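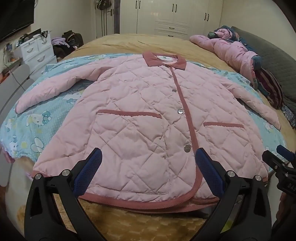 Section 5: Padded and quilted things

Right, by now your Trerkar airer should be standing on its own feet with the cover on and the timer set (if it isn't, go back to Section 2, I'll wait). I've kept the bulky stuff for its own section as it was the part I got wrong most often when I first had one of these. Shirts and pillowcases will forgive you nearly anything. Wadding won't!

Before you start

Read the care label. I know, I know. If it says dry clean only, the airer isn't going to change its mind, so put the thing in a bag and take it to the cleaner's. If there's a little square with a circle in it and a cross through, that only rules out tumble drying, and you can carry on with everything below.

Have a look at the filling too, if the label tells you. Polyester wadding is easy and dries in an evening. Feather and down take far longer and smell a bit like a pond while they're at it, which is normal and goes away.

Washing

1. Empty the pockets. All of them, including the inside one you forgot it had.

2. Do up every popper and zip. Left open, they knock about in the drum and can catch on the stitching.

3. Turn the garment inside out, unless it has a removable lining, in which case take the lining out and wash it next to the shell.

4. Use half your usual amount of liquid. Powder tends to sit in the seams and leaves chalky lines, especially on pale colours.

5. Choose a cool, gentle wash and a 600 spin. I used to go faster to save time, and all I got for it was a coat with its stuffing in one sleeve.

6. Run a second rinse if your machine has one. Mine doesn't, so I just put it through the rinse programme again and go and make tea.

Note: one big item per load, please. Two coats together come out with dry patches and soapy patches, and you'll be washing them both again on Sunday.

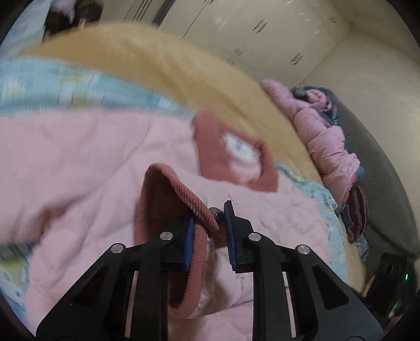
Drying on the airer

7. Switch on at the lower setting, 500 watts, and let the bars warm up for five minutes with the cover down.

8. Lay the garment across the top rack with the arms stretched out along the bars. Don't hang it from a hanger while it's heavy with water. The shoulders will drop and they never really go back.

9. Leave a hand's width at each end so the air can get round. The cover should hang clear of the floor, and there's a toggle on the left side if yours is too long.

10. Set the timer for two hours. When it clicks off, take the garment out, give it a good shake and pinch along the rows of stitching with your fingers to break up any lumps. Then turn it over and go again.

11. Repeat until the thickest bits feel the same as the thinnest. Collars and the underarm seams are always last. Down jackets can need up to five rounds, so start in the morning.

Caution: never drape anything over the control box, even for a minute while you answer the door. It has a cut-out and it will trip, and then you have to unplug the whole airer and wait for it to cool before it'll talk to you again.

Caution: leather patches, glued trims and anything with a battery in it (heated gilets, I'm looking at you) should stay off the bars completely.

Putting things away

12. Once it's dry, spread the garment on a bed or a clean table and smooth it out with your palms, working from the middle to the edges. Leave it for an hour so the last bit of warmth goes out of it.

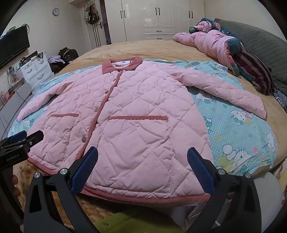

Fig. 3. Quilted jacket laid flat, front side up, with the collar at the far end.

13. Fold the sleeves in, then fold once across the waist. Please don't use vacuum bags for wadding! A cotton bag or an old pillowcase is much kinder, and the Morelli storage box takes two adult jackets without squashing them.

If you're packing away for the summer, do it on a dry day and slip a cedar block in. I get mine out again in November and they only need an airing.

Section 6 covers shoes and hats.

Oleksandra Bilyk, Ninesside
Last updated Monday, August 14, 2023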